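Course: Building Physics II
Unit 5: Daylight in deep rooms
Revised 16 Oct 2021. Replaces the earlier handout; the problem set at the end has new numbers.

## 5.1 What the daylight factor measures

The daylight factor (DF) at a point is the ratio of indoor illuminance at that point to the simultaneous illuminance on an unobstructed horizontal plane outdoors, under a standard overcast sky. It is given in percent.

 DF = (E_in / E_out) × 100

Direct sun is excluded. The overcast sky in the standard model is three times as bright at the zenith as at the horizon and has no preferred compass direction, so DF does not depend on orientation. A north room and a south room of the same geometry have the same DF. Students regularly lose marks by adding an orientation term.

DF is split into three components:

- **Sky component (SC):** light arriving directly from visible sky.
- **Externally reflected component (ERC):** light from facing buildings, walls, trees.
- **Internally reflected component (IRC):** light that has bounced off at least one surface inside the room.

Near the window SC dominates. Past the no-sky line (the locus of points on the working plane from which no sky is visible) SC is zero and everything depends on ERC and IRC.

## 5.2 Average daylight factor

For early design work the average value over the working plane is usually enough:

 DF_avg = (T × A_w × θ × M) / (A × (1 − R²))

where

- T = diffuse transmittance of the glazing
- A_w = net glazed area, in m²
- θ = vertical angle of visible sky, in degrees, measured from the center of the window
- M = maintenance factor for dirt
- A = total area of all room surfaces including windows, in m²
- R = area-weighted mean reflectance of those surfaces

With θ in degrees the result is already in percent. Do not multiply by 100 again.

A_w is net area. Frame, muntins and any opaque lower panel are subtracted. For a single large pane the difference from the gross opening is small. For glazing divided into many small panes it can be large, and the depth of the bars also blocks light at oblique angles, which the formula ignores. Measure the bars.

## 5.3 Internal partitions and borrowed light

A room with no facade of its own can be lit through a glazed partition from a room that has one. The usual term is borrowed light. Treat the partition as a second window in series: the light reaching it is the vertical illuminance on its outer face, and the transmittances multiply. 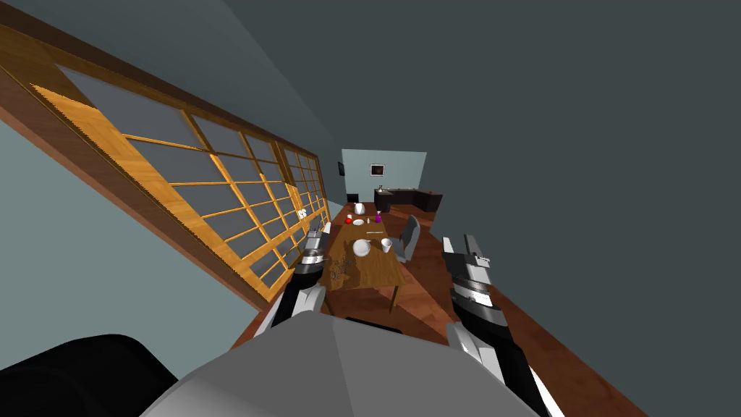
*Fig. 5.3. Divided glazing in a wooden sliding door, computer rendering.*

Two consequences follow. First, tinted or diffusing glass in a partition is costly, as its loss is applied to light that has already been reduced once. Second, the reflectance of the receiving room matters more than in a room with a facade, as little or no SC is available. Changing R from 0.4 to 0.6 raises the average by a factor of (1 − 0.16)/(1 − 0.36), or 1.31.

Haberkorn's lecture used the Lomberg archive building as a case. The inner reading room there is lit only through a partition. Her measured values fell below the calculated ones by some 10 percent, which she put down to shelving that was left out of the surface list. The Kohlhase method (Unit 7) handles furniture explicitly and should be used when shelving or cabinets cover a large share of the walls.

## 5.4 Worked case

Room 6.0 m deep, 4.0 m wide, 3.0 m high. One window, net glazed area 5.0 m². T = 0.70, M = 0.9, θ = 65°, R = 0.5.

Surface area:

 A = 2(6.0 × 4.0) + 2(6.0 × 3.0) + 2(4.0 × 3.0)
 = 48 + 36 + 24
 = 108 m²

Average daylight factor:

 DF_avg = (0.70 × 5.0 × 65 × 0.9) / (108 × 0.75)
 = 204.75 / 81
 = 2.5 %

The usual reading is that a room with DF_avg below 2 % needs electric light for most of the day, and one above 5 % rarely does. This room falls between the two. The average says nothing about distribution – the back third may still lie beyond the no-sky line.

## 5.5 Problems

1. Repeat 5.4 with θ = 40°. State which of the two thresholds the result crosses, if any.
2. Repeat 5.4 with the gross opening unchanged but 26 percent of the original net area now taken up by additional bars. Ignore bar depth.
3. Derive the expression for the gain in DF_avg when R rises from R1 to R2. For which range of R is repainting most effective?
4. In the Ternance exercise file, open record 2726 and locate the no-sky line at desk height. Sketch it in plan.

Hand in 1 to 3 on paper. Problem 4 goes to Malte Kasten as a single PDF. Show units on every line; answers without units are marked as wrong.

Reading for Unit 6: chapter on glare indices, first half only.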